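Ticket 71: Booking page does not send confirmation e-mail
Opened by: Paraskevi Mavromatis
Assigned to: Savvas Tsolakis
Status: waiting for customer

November 5, 2024
Good morning. When a member reserves a tennis court on our Dremska page, the court is marked as taken, but the confirmation e-mail does not arrive. I tried with 3 different addresses and I also looked in the spam folder. In February we had a similar problem and Markos Athanasiadis solved it, but I do not know what he changed. 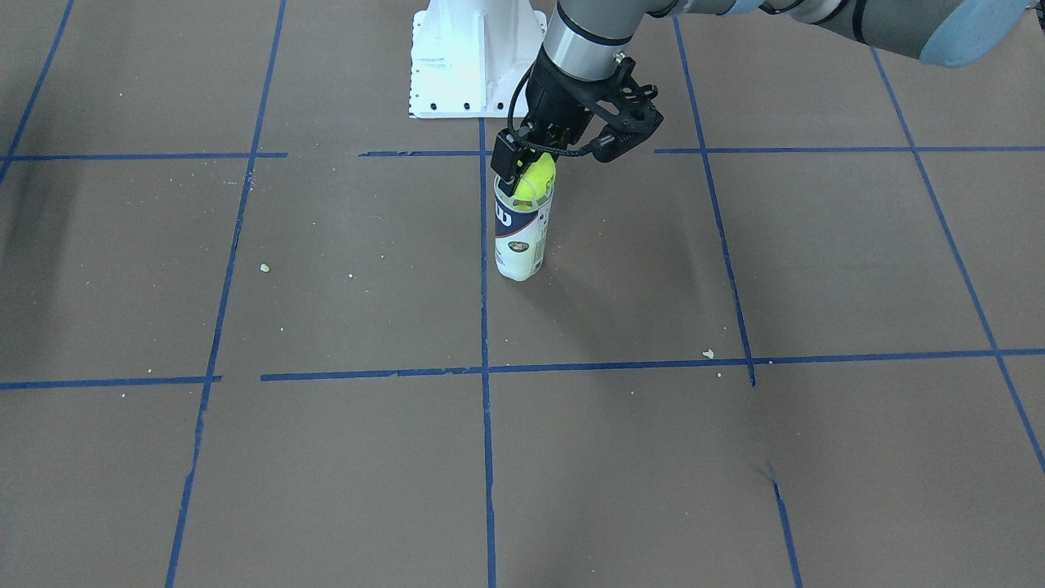
Reply from Savvas Tsolakis:
Thank you for the clear explanation. In the mail log I see more than 200 messages waiting in the queue. The server refuses them with an error about the sender password. Did someone change the password of the club mailbox recently?

Reply from Paraskevi Mavromatis:
Yes, Consuelo changed it last week. I have now written the new one in the settings, under Outgoing Mail, and pressed Save. Two test messages arrived. Must I send the old ones again by hand?

Reply from Savvas Tsolakis:
No, the queue tries again every hour. Please write to me tomorrow if some are still missing.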